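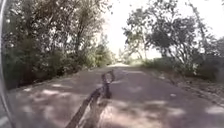
I had taught the machine to carry, to wait, and to step back from a gate, and all of that had gone quickly. Walking the Lonwood road was the slow one. I sat in the back room at Clirport with the control sticks in my lap and the road on my screen, and I steered it by hand, up to 30 passes a week. The company wanted it to learn from a person. No lines were painted on that stretch and there was no curb, only a long dark mark running up the middle of the asphalt, with a little bend in it near the far end. The shade lay in blotches over everything. Each time I pushed the sticks forward, the machine recorded what it saw and what my hands did about it.

My hands did something I hadn't noticed. I kept to the left of the dark mark.

My supervisor found it in the recordings. She called me in and put four of my passes up together, and in all of them I drifted over at the same spot and came back at the same spot.

"Is there something wrong with the surface there?" she asked.

"It's an old road," I said. "It's fine."

"Then why do you go around?"

I told her I would watch for it. On the next pass I held the sticks straight, and my thumbs began to ache before the machine was anywhere near the bend. I got through. I did it again after lunch, and again, and those passes went into the set with the others.

I knew that road before it belonged to the Skarkilo trial. My father walked it with me when I was small, to the Cuadros orchard and home. He always put me on the left, under the thick trees, and took the sunny side himself. If I wandered over he moved me back with two fingers on my shoulder. He never spoke about it. He died in December, the winter before I took the job, and I had not been out to Lonwood since. I had only seen it on the screen.

The trial run was set for 4th June. I was told to leave the sticks on the desk, and I did. The machine started down the road by itself, a bit slower than I would have taken it. My supervisor stood behind my chair with her coffee.

It came to the place and moved left. It went along under the trees for a few yards and then returned to its line.

"We can train that out," she said. "Three more days of straight passes would do it."

"Probably," I said.

She wrote it down. On the screen the road went on toward the white part at the end, where the trees stop. I kept my hands in my lap.

"Does it matter much?" I asked.

She looked at her notes and said she would have to check – the verge was clear on that side, and it hadn't lost any time. Then she went to find out who decided such things, and I watched it walk.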